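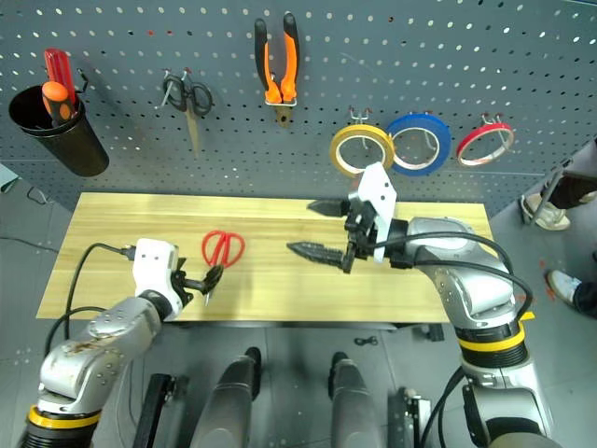 Interview and photos by Tadeo Zúñiga

The woman who runs the tool bench at Birine, a shared repair room above a bicycle shop, asked me to leave her name out. She was happy to talk about pegboard.

"I had a drawer before," she says. "Everything went in the drawer. I'd look for pliers and find tape."

The gray board went up in June. She paid 30 dollars for a box of hooks from Vulell and says she still has too many of them. Screwdrivers share a black cup at the left. Scissors and pliers get a hook each, and the tape goes on the right, where she reaches for it most.

"Yellow, blue, red. I don't care about the order. I care that it's on the hook."

Does she draw outlines around the tools, as some shops do?

"I tried it. Then I moved the pliers and the outline was wrong."

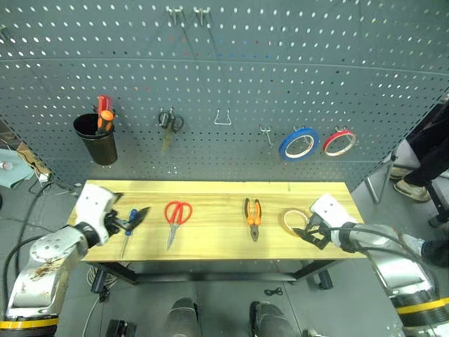 Red-handled scissors and orange-and-black pliers on the bench at Birine.

The bench is pale wood on a black metal frame. She likes to lay tools out in a row before they go back up, handles toward the wall. Clear tape is harder to place. "It's the one people walk off with," she says.

On a busy day up to 30 people come through. Putting everything away takes her 4 minutes, and she does it before she turns off the lights.

"If a hook is empty, I look on the table first. Then I look in the drawer. I still have the drawer."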